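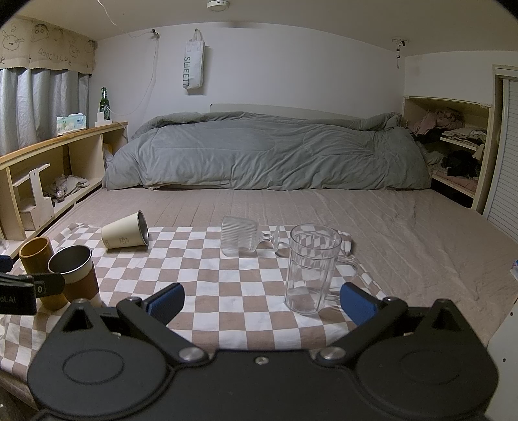
Nillora Paired Hand-Held Gripper Kit

Collection equipment for two-handed manipulation tasks

Product status: available
Supplied as: matched pair, left and right
Software: Medness recorder and Medness review

The Nillora kit records demonstrations of household manipulation for training robot policies. The operator holds one gripper in each hand and carries out the task directly. No robot arm is needed at the collection site. Each gripper carries its own camera, and the finger opening is logged on the same clock as the video.

What is in the kit

2 hand-held grippers with cameras fitted
2 spare sets of textured finger pads
Recorder unit with shoulder strap
Cable set
Calibration board
Transport case

Hardware

The fingers are carried on black linkage arms that spread outward from a center plate. Opening is driven by the trigger and is symmetrical. The blue pads at the tips are textured and can be replaced without removing the arms. Use a matched set on both fingers. A worn pad paired with a new one shifts the contact point, and the opening must then be calibrated again.

The camera looks forward along the gripper with a wide field of view. Both fingers stay in view when fully open. The other gripper will often enter the picture from the side during two-handed work. Leave those frames in the recording; the training code expects them.

Recording

Start and stop are controlled from either gripper. Hold the button until the tone sounds. The recorder writes one episode for each start and stop, and an episode shorter than six seconds is marked for review before upload. The recorder holds up to 1000 episodes before it must be emptied. Transfer is by cable only.

Before each session:

Close both grippers fully, then open them fully.
Show the calibration board to each camera.
Confirm that both clocks read as locked in Medness.
Select the task sheet and enter the site code.

If the clock lock is lost in the middle of an episode, the recorder keeps running and flags the file. Flagged files can be used for single-hand training but are left out of paired sets.

Task sheets

The kit ships with 23 task sheets under the name Maillard. Each sheet gives the object types, the surface, the starting layout and the end condition. Sheets are written for ordinary rooms with existing furniture and lighting. Background items may remain where they are unless the sheet says otherwise. Personal papers and screens should be put away before the calibration step.
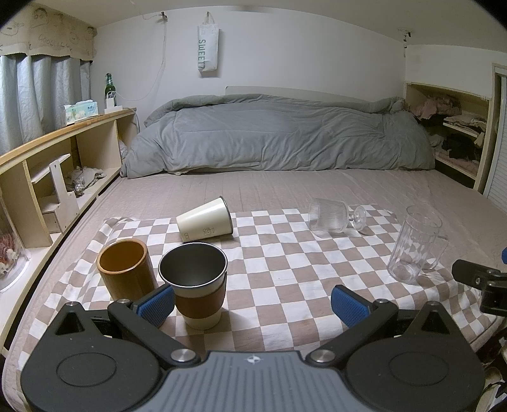 Kisevska Household Data Collection Group

Drinking vessels on cloth

This Maillard sheet uses a mix of cups and glasses on a patterned cloth laid over a soft surface, such as a bed. Some vessels start upright and others on their sides. In the layout shown, the cream tumbler and the clear ribbed goblet are lying down, while the clear mug with the handle is standing. The end condition is every vessel upright, with all bases on the cloth.

Clear objects are included on purpose. The pattern of the cloth shows through the glass, and a model trained only on opaque cups tends to misplace the edge of the rim. Stemmed pieces should be gripped at the bowl. Handled pieces may be gripped at the handle or the body, but the choice should be varied between episodes.

A cloth on bedding will wrinkle as the work goes on. Do not smooth it between episodes unless a vessel can no longer stand. If one falls after release, continue and correct it in the same episode. Recovery is labeled separately in Medness review.

Between episodes, change at least one of the following: position of the vessels, direction of those lying down, position of the cloth, order of handling.

Known limits

The pads are not rated for hot liquids. Vessels must be empty for all Maillard sheets in this series.
Shiny metal rims can saturate the camera under direct sun. Draw the curtains or move the work surface.
Wide-angle distortion makes tall objects near the side of the image look tilted. Use the corrected view in Medness review when judging whether an object is upright.

Care

Wipe the pads with a damp cloth after each session. Check the pivot hardware for play once a week during regular use. Do not oil the linkage. Return the grippers to the case with the fingers closed.

Related items: replacement finger pads, Nillora; calibration board, Nillora; additional task sheets, Maillard

Page revised 31/12/2025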